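Collecte de démonstrations en simulation

La collecte de démonstrations en simulation désigne, en robotique, l'ensemble des méthodes qui servent à produire des exemples de gestes dans un environnement virtuel, afin d'entraîner un système d'apprentissage. Chaque exemple, appelé aussi épisode, réunit une suite d'images, les positions successives des articulations et les commandes envoyées au bras.

Principe

Un opérateur guide le bras virtuel au moyen d'une manette ou d'un dispositif à retour d'effort. Le logiciel enregistre les commandes à intervalle fixe — le plus souvent avec une consigne écrite, par exemple « prendre la bouteille ». Les objets de forme allongée sont fréquents dans ces exercices, parce que leur inclinaison dans la pince doit être contrôlée pendant tout le déplacement.

Dans le jeu de données Distik, publié le 5 février 2020 par la société Zollton, la manipulation d'une bouteille de vin représente 391 épisodes sur un total de 2185. Le décor y est volontairement simple : un mur uni, un sol en planches et peu de mobilier. 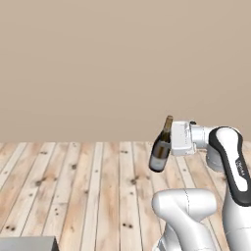 Variation des scènes

Pour éviter que le modèle ne dépende d'un seul décor, on modifie d'un épisode à l'autre la lumière, les textures et la position de départ des objets. Le générateur Prikitz propose à cet effet 185 textures de sol et de mur. Les épisodes interrompus sont en général conservés à part, avec une étiquette d'échec.

Limites

Le frottement et le poids des objets restent difficiles à reproduire. Un modèle entraîné seulement en simulation peut donc serrer trop fort, ou trop peu, un objet réel. Le protocole Zhong prévoit pour cette raison une seconde phase, dans laquelle des démonstrations faites sur un robot physique sont ajoutées aux épisodes virtuels.

Voir aussi

Apprentissage par imitation
Téléopération
Préhension robotique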